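Lists > Cell Practice > Procedures > Thread view

Subject: Re: Draft 3 of the board-handling practice note, socket clauses

The Sastenix working group wrote:

> Draft 3 says the robot "shall not enter the socket zone
> unless the socket state is known". We have no objection
> to the intent. The clause does not say who or what has to
> know it, or how recent the knowledge has to be. Please
> propose wording before the July round closes.
>
> We would also like the socket clauses kept apart from the
> general clauses on reaching into an open case.

Proposed wording follows. It is based on the desktop disassembly cell at Jakgate, where the boards stay in their cases while the gripper works on them. I have kept the clause numbers of draft 3 so that the two texts can be compared side by side. 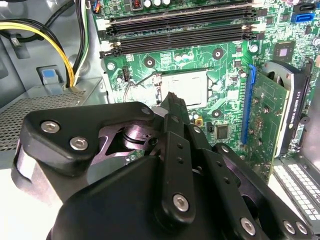
Clause 4 should define socket state as one of three values: covered, occupied or open. Draft 3 has only "populated" and "unpopulated", and the second of these lumps together two cases that need different limits. A socket with its cover plate on and no processor in it, as on the board with the Quadro K420 still seated, is unpopulated under the present text and would be given the same approach limits as one with bare contacts. I would treat covered as the least restrictive value and open as the most restrictive. Where the vision system cannot choose between them, the value recorded shall be open.

On the question of recency, I suggest that the state be valid for one approach only. Once the gripper has left the socket zone, the state lapses and has to be established again before the next entry. This costs cycle time. At Jakgate the check adds 6 seconds per entry, and we have accepted that.

The zone itself should be drawn to take in the retention lever and its full swing as well as the socket outline. Draft 3 measures from the outline alone. With long finger links the tip can be outside the outline and still within reach of the lever, so a controller that follows the draft to the letter will report that it is clear of the zone when it is not.

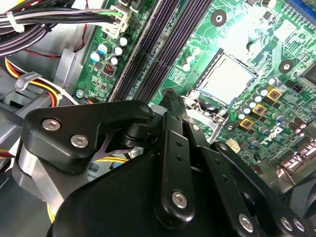 Bråten asks whether the same zone should apply when a processor is present, given that the heat spreader will take more contact than the contacts underneath it. Their preference is for a smaller zone with a force limit. I can accept the force limit, but would leave the zone at one size for all three states. Two sizes would mean that an error in the state also becomes an error in the geometry, and the log would then be much harder to read afterwards.

Clause 5 deals with cables and fixed parts near the approach path. The present text asks for "adequate clearance". That cannot be audited. I propose the following:

5.1 The approach path shall be checked against the whole gripper, including its housing and outer linkages, and not against the fingertips only.

5.2 Cables that remain connected during the task shall be treated as obstacles with an allowance for movement.

5.3 Empty memory slots and their latches shall not be used as a rest or a guide for any part of the gripper.

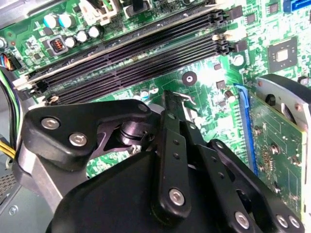

Fig. 3. Gripper over the board, memory slots empty, expansion card in place.

Ninport commented on 5.1 that their planner models the gripper as a single convex body and so meets the clause already. That is true, but it will also refuse a good many paths that are safe. The clause should permit a simplified model provided that it encloses the real one. I would put this in a note and leave the clause alone.

The log requirement is the last point. We went through 703 entries in our own log against the draft and found that the state had been recorded but the source of the state had not. An operator's confirmation and a camera result looked the same. The record for each entry should hold the state, its source and the time it was set. Keeping the most recent 1000 entries at the cell is enough for our purposes. Longer retention can be left to the site.

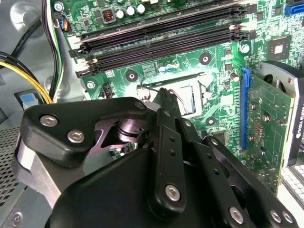

CLAUSES LEFT UNCHANGED

Clauses 1 to 3 (scope, terms, responsibilities) can stand, apart from the new definition of socket state, which needs a cross-reference in clause 2. Clause 6 on lighting is still open. Glare on the board around the socket is common with overhead lamps, and I have no wording for an acceptable level that does not depend on the camera in use. Suggestions to the list, please, with the clause number in the subject line.

Contact the list owner | Copyright remains with the senders | Back to top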